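Clidgate Tabletops, version 2 – last updated 1 Feb 2019

A collection of photos and notes on the tops of ordinary tables: kitchen tables, desks, break room tables, the wobbly one at the back of the library. I love tabletops (you may have guessed) and I could never find a decent set of pictures that paid attention to the finish, the grain and the edges all at once. So I started one, and then people began sending me theirs, and now there's a folder structure and a README!

## What's in the box

- `photos/` – 2,000 photos, JPEG, sorted by table
- `tables.csv` – one row per table, 99 rows
- `notes/` – plain text, one file per table, some of them much too long
- `finishes.md` – what I mean by each finish word
- `CHANGES.md` – what moved between version 1 and this one

Every table has a short name made from the place and a letter, such as `vendon-c` or `nundeo-a`. Short names never get reused, even when a table leaves the collection.

## The columns in tables.csv

| Column | What goes in it |
|---|---|
| `name` | the short name |
| `material` | solid wood, veneer, laminate, metal, glass, stone, or unknown |
| `color` | everyday words, please: "medium brown," "off-white" |
| `grain` | none, fine, broad, or mixed |
| `finish` | one of the 7 words in `finishes.md` |
| `edge` | square, rounded, beveled, or worn |
| `shape` | shape of the top, if you can tell |
| `notes` | yes or blank |

Leave a cell blank if you don't know. A blank is easy to fill in later, and a wrong guess can sit there for years. "Unknown" in the material column means somebody looked properly and still couldn't say, so don't use it as a blank.

## Finish words

The words are: raw, dull, satin, slightly glossy, glossy, mirror, and patchy. "Patchy" is for tops where the finish itself has worn unevenly. It is NOT for tops where the light lands unevenly, and this is the mistake I spend the most time fixing (I made it myself on most of the Cruickshank tables, so no hard feelings).

The middle of the scale is where it gets fun. A satin top goes pale over a wide area and you can't really find where the pale part begins. A glossy top gives you the window back with its corners on it. Slightly glossy lives between those two: soft lighter patches that fade out at their borders, with the grain still easy to follow in the darker parts of the surface. Wood-grain laminates land there a lot, and they're good ones to learn on. 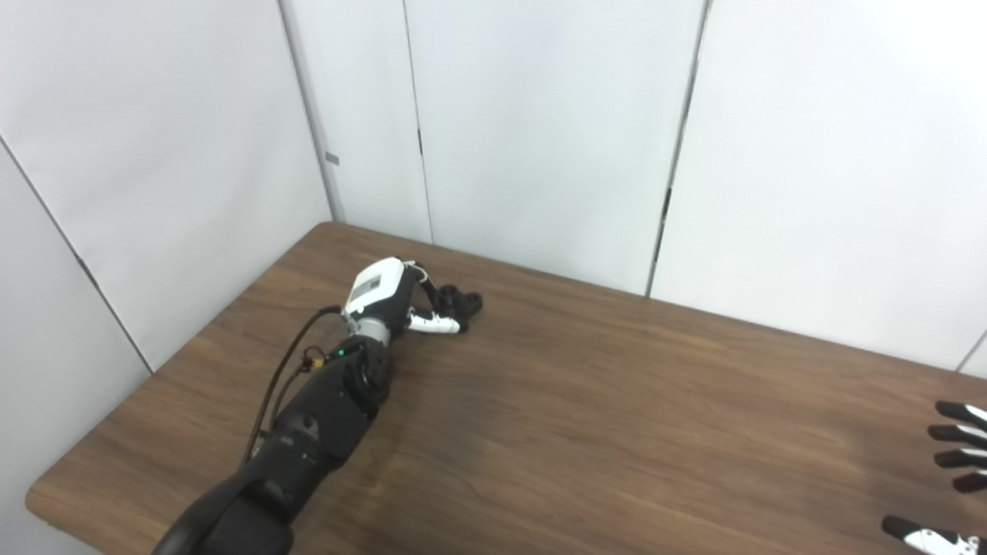
*Brown wood-grain laminate. Finish: slightly glossy. Grain: fine. Edge: rounded.*

The grain field trips people up on tops like that one too. "Fine" means narrow, streaky lines close together. "Broad" means the big looping figure you get on a lot of oak. Printed grain counts the same as real grain in this column, and the material column takes care of the difference. I went back and forth on that for ages! Kidus Shiferaw talked me into it, on the grounds that someone sorting by look wants things that look alike to come up together, and he was right.

For the edge, go by the edge you can see in the photos. If a table has a rounded front and a square back, write `rounded` and put the rest in the notes file. If you can only see one side, that's fine, say so in the notes.

## How to add a table

1. Pick a short name and check it isn't taken.
2. Take your photos in whatever light the room has. Please don't use flash, it turns everything glossy.
3. Get at least one low view across the top. Low angles are wonderful for finish.
4. Get at least one view with an edge or corner in it.
5. Fill in the row.
6. Write a notes file if you have anything to say. You probably do.
7. Send the lot to me or open a pull request.

You don't need to clear the room or make anything pretty. Tables are used by people for all kinds of work and the collection is better for having them in their normal surroundings. Wipe off the crumbs if you like – or leave them, and mention them in the notes.

A quick word about color. Warm bulbs push browns toward orange and shade pushes them toward gray. I don't correct any of it in the files. If the table looked medium brown to you when you were standing next to it, write "medium brown" even if your camera disagrees. A range like "medium to dark brown" is also perfectly good, and for streaky laminates it's usually the best answer.

## Things people have done with it

Mostly choosing tables! One family picked a kitchen top by printing a page of slightly glossy browns and taping it to the wall for a week. A furniture repair class at Nundeo uses the edge photos for practice in naming what they see. I've used the low views to work out where to put a lamp so I'd stop squinting at my own desk, and I can recommend that as a way to spend a rainy Sunday.

## Known problems

- Glass tables are thin on the ground. There are 2 and they are nearly the same table.
- The Vendon set was shot late in the day, so the colors run warm.
- `shape` is blank for many rows. Close views often don't show enough of the top.
- Laminate and veneer get mixed up, especially when no edge is visible. Corrections are very welcome.
- A handful of notes files still use the version 1 finish words. "Semi-shiny" in those means slightly glossy.
- Nothing in the collection tells you how a surface wears. I'd like to return to some tables next June and shoot them again from the same side.

## Using the photos

Take them, share them, print them, crop them. A mention of Clidgate Tabletops is appreciated. If you change a label in your copy and think I should change mine, tell me which table and what you saw – those messages are my favorite kind of mail.

## Still wanted

Stone tops of any sort, painted tops with some age on them, more glass, and round pedestal tables. Also anything with a metal rim around the edge like an old diner table. I have none of those and I'd be over the moon to get one.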